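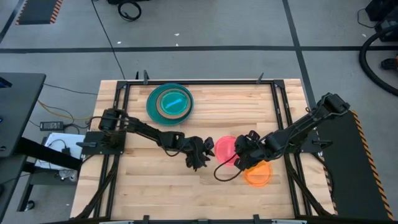

The Kandville Bench Practice is a set of written rules for tabletop work cells in which two robot arms share one work surface. It covers mounting, cable routing, floor marking, object layout and the conduct of sessions. It was drafted at the Kandville workshop of Mirkunance under the editorship of Corina Buzatu and is used in teaching and research rooms that handle household objects such as plates, cups and cloths. It is a practice document and carries no certification. Cells that must meet national machine safety law are assessed separately.

Scope

The Practice applies to cells with two arms fixed on opposite sides of a flat surface, where the reach of each arm overlaps the reach of the other. Single-arm benches are covered only by the section on mounting. Mobile bases and arms hung from a ceiling are excluded. The text has 38 numbered clauses and one annex.

Mounting

Arms are fixed to a metal frame, never to the tabletop alone. Base plates must sit flat on both rails of the side they serve. Where clamps hold a plate or a rail, the handle is turned away from the shared area so that a moving link cannot strike it. Clamps are checked by hand at the start of each session, and again after any collision stop. A clamp that turns under finger pressure takes the cell out of use until it is reset.

Cables

Clause 14 is the longest in the document. Each cable that moves with an arm must have enough slack for the full range of the wrist, and the slack must be held close to the arm. The limit for a hanging loop is 65 mm below the link it serves, measured with the arm in its rest position. A loop that lies over the work surface is recorded as a deviation, whether or not it touches an object. Power adapters are to be kept off walking routes. Cables that cross from a desk to the bench are covered or raised.

The clause was revised after a trial at Tererik, where the first draft had set no limit on loops and had required only that cables be "tidy." Reviewers could not apply that word in the same way twice.

Floor marking

Tape lines show where a person may stand while the arms are powered. The outer line is placed no closer than 1290 mm to the center of the work surface. Hazard striping is reserved for the edges of mats and for zones that must stay clear. Plain dark tape may be used for alignment and has no safety meaning. Loose scraps, tools and unused hoses are removed from the marked zone before power is applied.

Object layout

The annex deals with dishes, which are common test objects because they are round, shallow and hard to grip from above. Plates of different colors are preferred when a task calls for sorting or stacking, as an instruction can then name each one plainly. A gap is left between plates that are to be lifted separately. Stacked dishes are logged as one item until they are parted. Objects must not be placed where a gripper at rest covers them fully – partial cover is allowed and is noted in the log.

Sessions and records

One operator is in charge of each session and holds the stop control. A second person may enter the marked zone only when both arms are stopped. The log lists the start layout, all deviations and every stop. The Bucur edition added a one-page form for this purpose and dropped the earlier rule that the log be kept on paper.

Reception

Users have criticized the loop limit as too strict for arms with external gripper wiring. In a review of 124 session logs, deviations under Clause 14 outnumbered those under all other clauses combined. Buzatu kept the limit and allowed a written exception for benches in which the wiring cannot be moved. The exception must be renewed each August.

Related articles
Collision stop
Gripper
Hazard striping
Strain relief
Work envelope

Categories: Robot safety | Workshop practice | Two-arm systems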